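Textiles and the Household, session four: who did the washing?

Right, these are my notes from February's session, tidied up a bit for those of you who missed it (the trains, I know!). Read them alongside the Rosthorpe extracts, which start on page 268 of the reader. You don't need the whole chapter, just the part up to the inventory.

We began with the word "laundry" itself, which comes to us by way of Old French and goes back to the Latin for washing. Fine so far. The trouble is that in household accounts it can mean the room, the work, the people or the heap of cloth, and the clerk writing it down knew perfectly well which and saw no need to tell us. I spent a whole summer on the Cestilstead rolls getting this wrong, so please be kinder to yourselves than I was.

The roll we looked at is the one for 1317. It has payments for lye, for carrying water and for "folding and laying by", this last one on a line of its own. I love that line. Someone was paid just for the folding! Linen that went into the chest creased came out creased, and with a big feast coming up the steward would have minded very much. Dark clothes hardly appear at all. My guess is that they were brushed and aired and only washed when things got desperate, but it is a guess, so don't put it in an essay with my name on it. 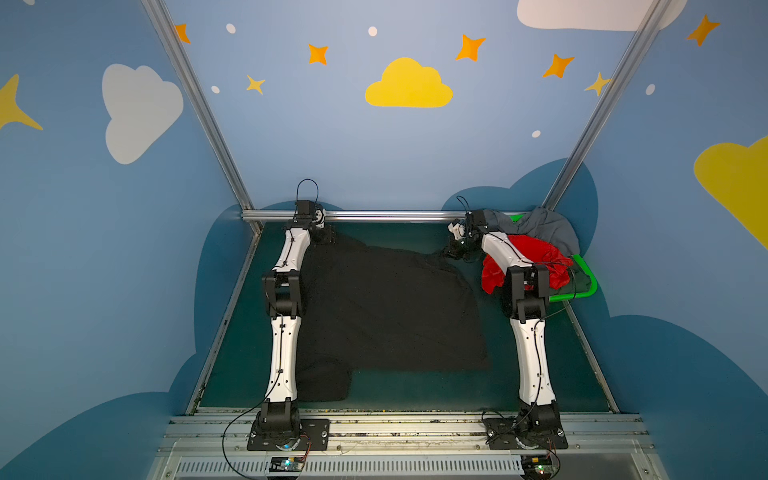 Nuria Lencho wondered whether the folding line might be a winter job, something to keep indoor servants busy when the drying greens were under water, and asked if anyone had checked the months.

I hadn't, and I've now had a look. The payments bunch up before Easter and again in late autumn, so she may well be on to something. Tekleab's article (also in the reader) argues for a feast-day pattern instead. I go back and forth. Have a read and come ready to argue with me.

A word on money, as several of you got stuck. The folding was paid at 70 pence for the year. Don't try turning that into modern pounds, it'll only make you miserable. Compare it with the other wages on the same roll and you'll get much further.

For next time: Zahira Mangundap's chapter on soap and ashes, and the first half of Privodier on linen chests. Bring your transcription of the second membrane, even if it's full of holes. Mine is.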